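Handling and Automation, Practical Unit
Handout 3: Comparing two-finger grippers on mixed food items

Notes by Margareta Coman
10 October 2018

Bring this sheet to the bench with you. The reading for the unit is the section on contact and friction in the course pack, and you will need the formula for the least grip force from last week.

1. What you are comparing

You will try two sets of fingers on the same arm. The Omevent fingers are stiff and have a flat inner face. The Turkora fingers are a little wider and have a soft pad glued to the inner face. Both sets fit the same mount and are driven by the same motor, so the controller settings carry over from one to the other. Change the fingers with the power off, and run the homing routine before you do anything else. If you skip homing, the controller will work from the old closed position and the force readings will be wrong.

The food items are awkward on purpose. They differ in shape, weight, skin and how much squeezing they will stand. An orange gives slightly under load and its peel has some texture. An apple is firm and often shiny, and it tends to turn in the fingers if you take it off centre. An egg will stand a fair load if it is spread out and very little if it is not.

2. Grip force

For two fingers pressing from opposite sides, each finger must supply a normal force of at least

N = mg / 2μ

where m is the mass of the item, g is 9.8 metres per second squared and μ is the coefficient of friction between finger and skin. This holds for a slow vertical lift with flat contact. When the arm speeds up, add the acceleration to g.

Worked case. Take an item of 400 grams and a coefficient of 0.4. The weight is 3.92 newtons, so each finger must press with at least 4.9 newtons. We use a safety factor of 2 in this unit, which brings the setting to 9.8 newtons. Do the same sum for each of your own items before you start — weigh them, do not guess.

Start the egg at the lowest setting on the controller and go up one step at a time, whatever your sum says.

3. Approach and clearance

The basket causes more failed picks than the grip does. Its walls are higher than most of the items, so a finger coming down near the side can catch the rim before it gets to the fruit. Turn the wrist so that the fingers open along the wall and not towards it. The Turkora fingers need more room on both sides, and you may find there are items you can reach with one set and not the other. Write that down as a result.

Items that lie close together bring the same trouble. Take the one with the most open space first, then look again. Moving one piece of fruit often shifts its neighbours.

4. The wrist camera

The Soomro wrist camera looks along the fingers. It is good for lining up the last part of the approach and poor for judging height. The fingers also hide part of the view, and they hide more of it as you get close. Before each pick, check whether any item is partly behind a finger. If it is, back off, turn the wrist and look a second time.

Set the exposure once at the start and leave it alone. Pale things wash out easily under the bench lights.

5. Procedure

Fit the first set of fingers and home the gripper.
Lay out the items and save one view from the wrist camera.
Pick each item, lift it clear of the rim, hold for 3 seconds and put it back.
Do three picks per item, then change the fingers and repeat.
Keep the arm speed the same for both sets.

6. Recording

Use one line per pick. Give the item, the finger set, the force setting and the outcome. The outcome is one of these words: Held, Slipped, Missed, Blocked, Broken. Use Blocked when the rim or another item stopped the finger. Use Broken for any cracked shell or split skin, even if the item stayed in the fingers.

Hand in the table and one page of discussion. Say which set you would choose for a basket of mixed items and what you would change about it. Marks are given for the reasoning, and a failed pick that is well explained counts as much as a clean one. 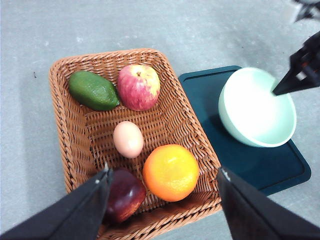 Figure 1. Wrist camera view of the basket, with the dark red apple partly hidden by the left finger.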